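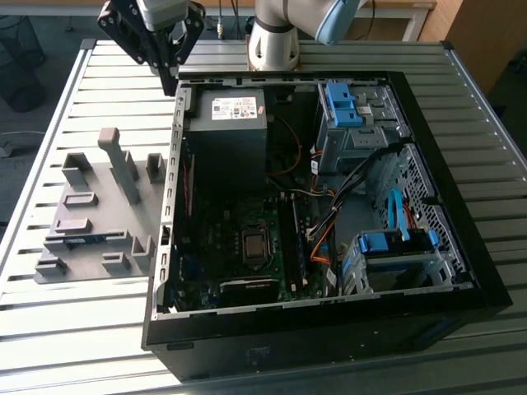
*Desktop tower on its side, panel off.*

# Warkthorpe repair notes

Hello! This is my pile of write-ups on fixing and reusing old desktop PCs, typed up in plain text so you can search them, copy them or print them out and spill tea on them. I started it in October as one long file and it got silly, so now it's a folder.

Last tidy-up: Dec 4, 2024.

## What's in here

- `notes/` – one file per machine, named after whatever I wrote on the masking tape
- `parts.csv` – the parts list, with where each bit came from and where it ended up
- `faults.csv` – symptom, what I tried, what fixed it (if anything did)
- `words.md` – a little glossary Sumathi Unnithan wrote for her evening class, shared here with her blessing

There are 500 rows in `parts.csv` and 70 machines in `notes/`. A few machines have two files because they came back, sorry.

## The columns that confuse people

`state` is one of `good`, `iffy` or `dead`. Iffy means it worked on my bench and I still wouldn't put it in my mum's computer.

`source` is mostly place names. Mirnley is the tip shop, Wiltholm is the school clear-out (lovely machines, dreadful dust). If it's blank I didn't write it down at the time and I'm not going to guess now.

`hours` only applies to hard drives and is whatever the drive itself reported. Anything over 2,000 I've been a bit more suspicious of, which is probably unfair, but there you go.

## Using it

Both CSVs are UTF-8 with commas and a header row. Špela Janevski opened them in three different spreadsheet programs for me and the only trouble was part numbers losing their leading zeros, so import that column as text!

If you just want to look something up:

```
grep -i "no display" faults.csv
```

That one brings up loads. Try reseating the memory before you buy anything.

## Known muddles

- Power supply wattages are copied off the label, never measured
- Early rows say "fan" for both case fans and cooler fans
- Machine 5 is missing. I gave it to Fotis Tsolakis with the notes still taped inside and he's moved house twice

## Adding your own

Please do! Send a pull request with one machine per file, and keep the swearing mild as the class reads these. Take people's names and passwords out first, and don't put full serial numbers in.

## Licence

Text and tables are CC BY 4.0. Credit "Warkthorpe repair notes" and, if you use the glossary, Sumathi as well.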